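3.2 Lunch objects: trays, boxes and spoons

Everyday tableware turned out to be the most rewarding part of our study. We began in May with ordinary lunch things, the sort that fill the drawers of any shared kitchen, and asked people to lay them out on a table and put them away again. The Vurnar collection holds 670 short layouts of this kind. We were delighted by how much variety such plain objects gave us. A storage box may be shut or open, a tray may lie straight or at a slant, and each choice changes how much room is left for everything else.

Closed boxes were treated as a single piece. With the lid on, the box is one pale block with a rim that can be traced at a glance, and flat pieces can lie close by it and still be told apart.
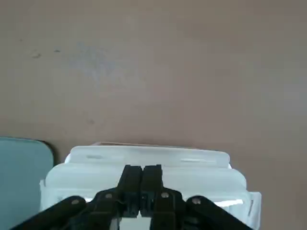
Huguette Tanguy, in written remarks on an early draft, argued that a lid should never be counted as part of its box. People lose lids, swap them and stack them in a separate pile, she wrote, and a study of tableware that ignores this will miss half of what goes on in a cupboard. We found this a wonderful point and changed our coding sheet. Lids now have their own line, and 455 of the layouts were coded again with the new sheet.

Spoons called for a different approach. They are small and light, and they can point any way at all, so we recorded the direction of the bowl first and the distance to the nearest tray second. A spoon beside a tray is the simplest setting in the Jalden group, and we are very fond of it: two objects, one long and one square, with plenty of bare table left over.

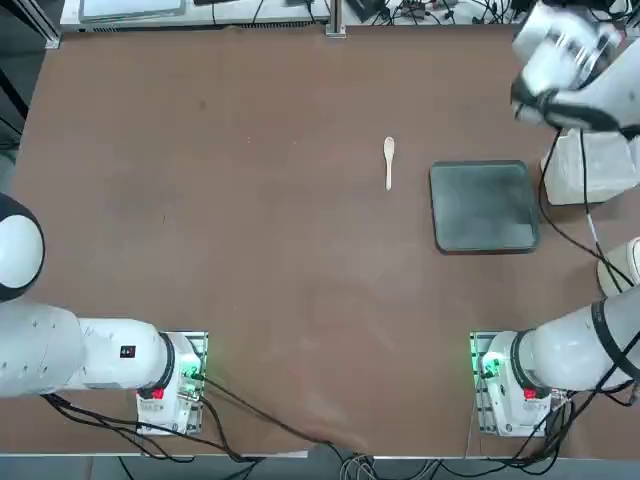 Figure 4. White plastic spoon to the left of a dark green tray with rounded corners.

The harder settings add an open box. Once the two halves are spread apart, the box takes up far more of the table and offers two hollows in place of one closed shape. Our 18 coders disagreed most often here, chiefly over whether a box touching a tray should be marked as "next to" or "against." We kept both terms. The spoon, lying by itself, gave them very little trouble.

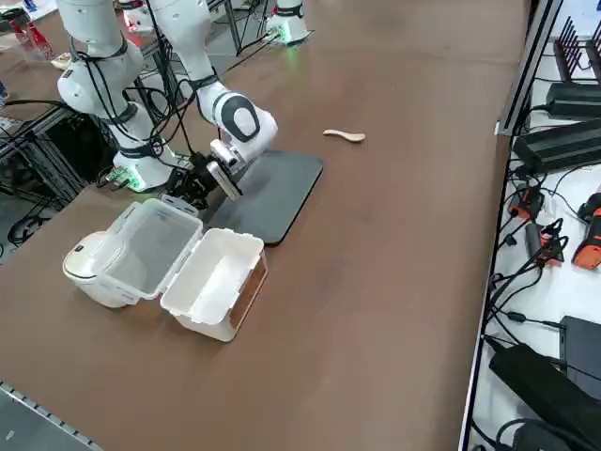
Figure 5. Opened white food container against a black tray, with a small spoon lying apart.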